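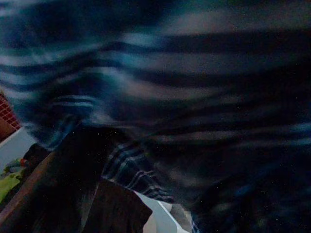 Cloth is a poor subject for a robot. It has no fixed shape, it hides its own edges, and it moves when the arm moves. At Terer, a small automation firm working on garment handling for rental laundries, that is the reason the recordings come first and the model comes second.

The project is called Clistura. Its aim is narrow: take a garment from a mixed pile, find an edge, and present it to a second gripper. The software learns the motion from recorded examples, each one driven by a person holding a pair of hand controllers. Joint positions, gripper force and the view from each wrist are saved together on a common clock.

Ginette Tanguy runs the recording floor. She plans each session around fabric and not around tasks. Stripes and plaids get more time than plain cloth, she says, as a printed line is easily taken for a fold. "The model sees a dark band and wants to grab it," she says. "You need plenty of cases where the band is only ink."

A shift produces 40 usable episodes on a good day. An operator works for 14 minutes and then rests, a limit set after grip timing was found to drift in longer runs. Each station has 2 arms, and the operator may use either one to start.

Blur is the standing argument. Close to the cloth, the wrist view can lose most of its detail for part of a motion, and the early practice at Terer was to drop any episode where this happened. The result was a training set made up largely of slow, careful moves. The trained policy was slow as well, and it stalled whenever fabric filled its view.

The rule was changed. Blurred stretches now stay in, provided the force and joint records are complete. Episodes are rejected for dropped data, a controller fault, or an operator who stops halfway. A failed grasp is kept and labeled as such – Tanguy wants the recovery that follows it.

Labeling is done with a tool named Ayala, which marks contact and release from the force signal and leaves the edge type to a person. Seams, hems and plain folds are separate classes. Disagreements between labelers are highest on folded hems, and those go back for another pass.

A second recording floor is due to open in Nasberg in October, with the same arms and a different stock of garments. Tanguy has asked for more wool. The current set has very little of it, and heavy knits stretch under the gripper in ways that woven shirts do not.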